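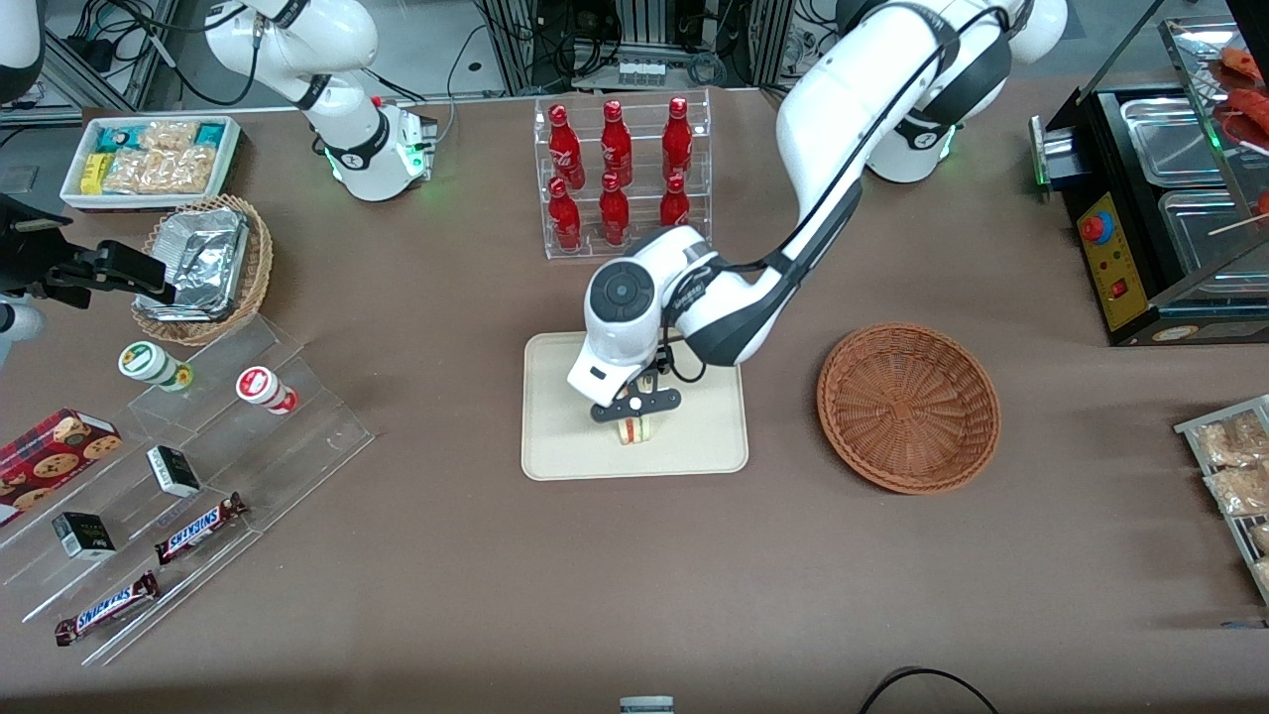 Drollix two-arm counter kit, after 13 weeks

We paid 3953 for the pair of arms and had them bolted down in August. Setup took two days with help from Esben Lykkegaard at Vellholm.

Small, soft items are the hard part of snack work. The short two-finger gripper goes down onto a sandwich-size piece on a tray without much fuss once the height is set. Bottles on a tiered rack need more teaching – leave space between them.

The green light rings are easy to see from across the room. The manual is thin, and spare fingers ship slowly.

Good for a fixed layout. If you move your trays daily, wait for the next version.

Graham Cheetham, Mapplebeck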